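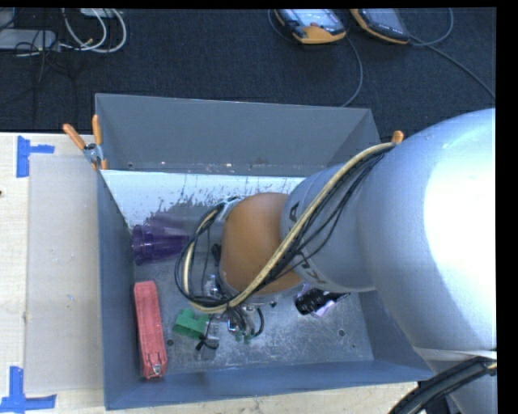 Koen Stevens asked after the last report whether the Stastdale footpath survey would be finished before the grant year closes. It will, with one section carried over.

Progress to February 26, 2021

The survey now covers 23 miles of path. We have logged 486 gates, stiles and signposts, each with a condition grade and a grid reference. The stretch above Bondine is still missing -- the landowner asked us to stay off it during lambing, and we agreed to wait.

Spending

We have $600 left in the printing line. We would like to move it to signposts, as the paper map order came in under the quote. Please let us know if this needs a formal request.

Problems

Two of the footbridges on the Reletti loop are graded poor and have been reported to the county. No repair date has been given. Notices are up at both ends of the loop.

Next steps

Eifion Gronow will walk the Bondine stretch in late March and add it to the map. The draft walking guide goes to the printer after that -- text is done, distances still need checking.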